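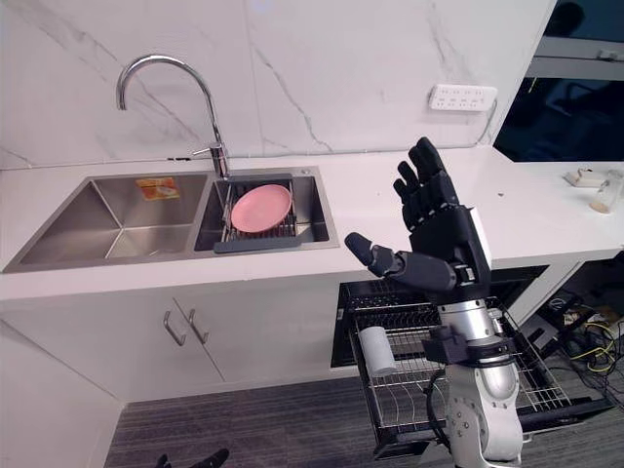
Svitlana Chornovol said before we got going that the last minutes had her down as agreeing to the new parcel charge and she never did, she only said she'd look at it. Corrected. Rest of last minutes taken as read.

Cekilthorpe Port Users' Group
Minutes, August meeting, started 10.15

In the chair: Aldo Bianchini
Present: Svitlana Chornovol, people from Clostura, Golo and Seok, two of the bonded shed tenants, the duty customs officer (until item 5), harbour office, note taker
Apologies: the cold store, the haulage desk (lorry off the road, sends comments by email, see item 6)

1. Matters arising

Gate barrier – fixed, then stuck again, then fixed. Harbour office says the part is a proper one now.

Signs for the inspection lane – still the old ones. Drivers following them end up at the ferry check-in and have to be turned round. Harbour office to chase the sign people. This was an action last time as well. Aldo asked for that to be written down, so it is.

Contact list – went out with a wrong phone number for the examination shed. Use the one on the notice board until a new list goes round.

2. Held consignments

Main item and most of the morning went on it.

Customs officer gave the figures for last month. 346 consignments stopped for a check of one kind or another. Of those 38 were still on hold when he printed the sheet. Most were paperwork only, nobody opened a box. He wouldn't be drawn on particular cases and said please don't ask him about them in the car park either.

Clostura said the total doesn't bother them so much, it's the waiting without being told anything. A hold goes on the system with a code, the code means "query", the agent rings up, the phone rings out. By the time somebody answers the query has moved to another desk. They'd like a line of plain text with every hold saying what's wanted. Invoice, proof of origin, weight, whatever it is.

Officer said the box for plain text exists and isn't always filled in. He'll raise it with the shift leads. Can't promise for nights.

Svitlana said nights is when it matters. Her loads come off the late boat and if the query isn't readable by morning she's lost the slot at the other end and is paying rent on the shed too. General agreement round the table. Shed tenants kept quiet at the word rent.

Long bit here about who pays when goods are held and then released with nothing wrong. Present position – the importer pays storage from the end of the free period, held or not. Seok think this is unfair and said so at some length. Harbour office said the free period is in the published terms and they can't change it between meetings. It could go to the annual review if someone puts it in writing with actual examples. Seok to write it up. Others to send theirs to Seok and not to the chair.

Aldo asked that people keep the two complaints apart: (a) slow holds, which is customs, and (b) storage charges, which is the port. Every meeting they get mixed together and neither gets anywhere.

Action: officer to speak to shift leads on plain text notes.
Action: Seok to draft the paper on storage during holds.

3. Commodity codes on mixed loads

Golo raised. They bring in mixed pallets, household stuff mainly, and have had several put back for wrong codes where the code was the one accepted the month before. Example given – storage boxes with a lid going in as plastic housewares, then queried as packing goods. Same box, same supplier. They want to know which.

Officer said it depends how they're presented and sold, and if in doubt apply for a written ruling on the code. A ruling binds both sides and can be quoted on the declaration. Golo said rulings take too long for seasonal goods. Officer agreed they take a while but said one ruling covers every later load, so the wait only hurts the once.
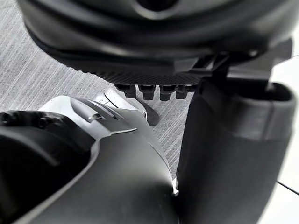

Clostura said they keep their own list of codes that have been queried and what the outcome was, and would be willing to share it with the names taken off. Well recieved. Svitlana asked who'd be to blame if she used a code off the list and it was wrong. Answer from the chair: she would. The declarant is always responsible, list or no list. It's a help and no more than that and it should say so across the top.

Discussion of whether to put it on the website. Decided no, by email to members only, and Clostura to mark the month on it so nobody's working off a stale copy.

Golo also asked about sets, where one box has things in it under different codes. Officer: look at what gives the set its main character and use that, and if you can't tell, split it. Splitting is more typing but gets fewer queries in his experience.

Action: Clostura to send round the code list, names off, with the warning on it.
Action: Golo to try one ruling on the lidded boxes and report back.

4. Low value parcels and the handling charge

Carried over. Proposal on the table is a flat handling charge per parcel sack coming through the shared examination shed, to pay for the extra hand in the busy season.

Svitlana repeated she has not agreed. She's happy to pay for what she uses. A flat charge means the small firms pay the same per sack as the ones who fill the shed. Golo said they'd fill less of it if the other half wasn't taken up with uncollected stuff. Some of that has been sitting since spring. Shed tenants said it isn't theirs.

Harbour office have a list of the uncollected goods and think most can be abandoned to customs or sent back. Needs the owner to sign. Half the owners don't answer letters. Officer explained goods not cleared in time can be treated as abandoned, but there has to be notice given properly and a record that it was, otherwise it comes back to bite.

Aldo suggested clearing the shed first and then seeing if the extra hand is needed at all. Bit of back and forth. Agreed in the end. Charge parked until the next meeting, no vote taken.

Action: harbour office to send notices on the uncollected goods and keep proof of sending.

5. Guarantee levels

Short item, officer had to go at quarter past.

Anyone moving goods under transit or keeping them in the bonded sheds should check their guarantee still covers what they carry. Two members were close to the limit last quarter (not named) and one load sat on the quay while a top-up went through. The system doesn't warn you, it just refuses.

Seok asked if a warning could be built in. Officer said ask the software supplier, customs only sees the balance. Clostura said theirs does a warning but you have to switch it on, it's off by default. Clostura to show anyone who wants to see.

Bonded sheds also reminded that stock records must match what's on the floor on the day. Not the end of the week. If goods move from one bay to the other, write it up when they move.

Officer left here. Thanked for coming.

6. Lorry queue and slot booking

Email from the haulage desk read out. Main points: slots get booked by people who don't turn up, drivers waiting past their hours, toilets at the holding park locked after six.

Toilets – harbour office didn't know, will get it sorted this week.

No-shows – the booking page lets you hold a slot without giving a vehicle number. Proposal that a slot with no vehicle number by 4pm the day before goes back into the pot. Golo against at first, they don't always know the vehicle by then. Changed to 7pm and Golo fine with that. Harbour office think the page can do it without a rebuild, will check. Trial through the autumn and look at it again after.

Svitlana asked for the early slots to be kept for chilled and live loads. Harbour office said they are meant to be and it's slipped. Will put it back as it was.

Somebody asked about the queue going back onto the main road. Police have had words with the port once already. No more said as the haulage desk weren't there to say it.

Action: harbour office on toilets, booking page, early slots.
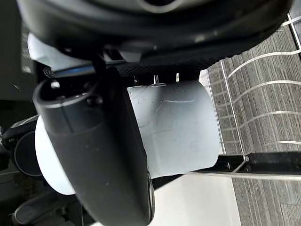
7. Training morning

Clostura offering a morning on filling in import declarations for newer staff. Free to members, tea provided, bring your own laptop. Would cover the usual mistakes: wrong valuation method, freight left out of the customs value, old importer numbers, origin claimed with no statement on the invoice. The last one causes more grief than the rest put together according to Clostura.

Seok want to send their whole desk. Asked to keep it to a couple so others get a place. Can run it a second time if there's demand.

Month to be fixed, not the half term week. Names to Clostura by email please, don't just tell them at the gate.

8. Money

Balance stands at £400 after the hall hire and the printing. One subscription still outstanding, reminder sent. Suggestion to put the subscription up, no appetite for it. Left as is.

Printing could be cut if more people read the papers on screen. Aldo said he'd go on having his on paper thank you.

9. Any other business

Rumour about the weekend examination service being stopped. Harbour office have heard the same rumour and nothing on paper. Aldo to write and ask straight out and copy the reply to everyone.

Pallet wood – untreated pallets turned up again on a load from outside, whole lot refused. Make sure suppliers know the wood has to be stamped. Svitlana has a one page sheet in three languages and will pass it round.

Clostura asked that people stop sending them other people's release notes. Check the adress before you press send.

Parking passes for the examination side run out at the end of the month. New ones at the harbour office, bring the old one with you.

10. Next meeting

Same room, 10.15 again. Items for the agenda to Aldo a week before. Seok's paper on storage to go first so it doesn't get squeezed.

Closed 12.25.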